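I started writing this at the kitchen table with dirt still under my nails, so forgive me if it wanders a bit. My sister-in-law asked me how my tomatoes are doing, and I gave her such a long answer that she told me to put it on the blog. So this one is for her, and for anyone else who has been staring at their plants in August wondering why the bottoms of the fruit are turning black.

It's called blossom end rot, and if you've never had it, count yourself lucky. The first sign is a little pale, watery-looking spot on the end of the tomato away from the stem. Then the spot gets bigger and goes tan, then brown or black, and by the time you think to pick the thing it feels like old leather. I lost nearly all of the first fruits on my Whitelaw plants to it this summer - a big paste type I bought as seedlings from the Allance nursery out on the county road, and a plant I was very excited about, because the lady at the register told me she cans eighteen quarts a year from hers.

## What I did wrong first

My first thought was that the plants were sick, and my second was that they were short on calcium. I'd read that somewhere, years ago, and it stuck. So I saved eggshells for weeks, crushed them in a bag with a rolling pin, and sprinkled them around the stems like I was salting a driveway. The birds were interested. The tomatoes carried on just the same.

The calcium part is half right, as I understand it now. The rot does come from too little calcium reaching the fruit, but most garden soil has plenty of it sitting there already. The plant moves it around with water. If the soil goes bone dry and then soaking wet and then bone dry again, the calcium doesn't get to the far end of the tomato when it's needed, and that end breaks down. Eggshells take a very long time to break down in the ground anyway, so mine may do somebody some good when I'm old.

I had been watering exactly the wrong way, too. I'd forget for a few days (we had company, then I had that cough), feel guilty, and then go out and stand there with the hose until the bed was a swamp. Big paste tomatoes seem to mind this more than the little ones do. My cherry tomatoes, two feet away in the same bed and treated just as badly, never had a single bad fruit. I find that a little insulting.
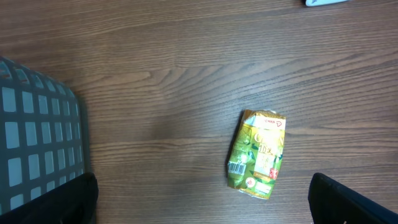
## What seems to be helping

I changed a few things, and I'll tell you all of them even though I can't say which one deserves the credit.

The biggest change is that I water on a schedule now. I go out at 6:30 in the morning with my coffee, before it's hot and before I can talk myself out of it, and I give the bed a slow, deep drink every other day. If it has rained well, I skip it. I push a finger into the dirt up to the second knuckle, and if it feels damp down there I leave the plants alone and just drink my coffee and look at them, which is the best part of the morning anyway.

I also put down three inches of straw, keeping it back a little from the stems. I should have done this in June! The dirt under it stays cool and dark even on the worst afternoons, and I'm pulling far fewer weeds. The straw came with some seed in it, so I have a few bright green sprouts of oats or wheat coming up here and there. I pull them when I see them, or when I remember.

And I quit feeding so much. I'd been using Juko, the liquid kind, twice as often as the bottle says, on the theory that big plants must be hungry plants. What I got was a jungle. All that leafy growth takes water, and it takes it away from the fruit. I haven't fed them anything in some three weeks now and they look perfectly content.

One more thing - pick off the bad tomatoes as soon as you notice them. They won't heal, and the plant may as well put its effort into the next ones. You can cut the black part away and eat the rest if it's firm and smells all right. I've done it for sauce and everyone in this house is still standing.

## Where things are now

The new fruits on the lower branches are coming in clean, or most of them are. I counted two spotted ones this morning and picked them both, and the rest have smooth, round bottoms, which is not a sentence I expected to be so pleased about. From what I've read, the trouble often eases up by itself once the roots have spread out and the weather settles, so it's possible the plants would have come around without me. I'm going to keep up the morning watering regardless.

Next year I want to try Komeo, a smaller paste tomato that a neighbor grows in half barrels with hardly any trouble. She has promised me seed if I bring back her good canning pot, which I have had since last fall. It's in the garage, under the tarp, and I do mean to wash it first.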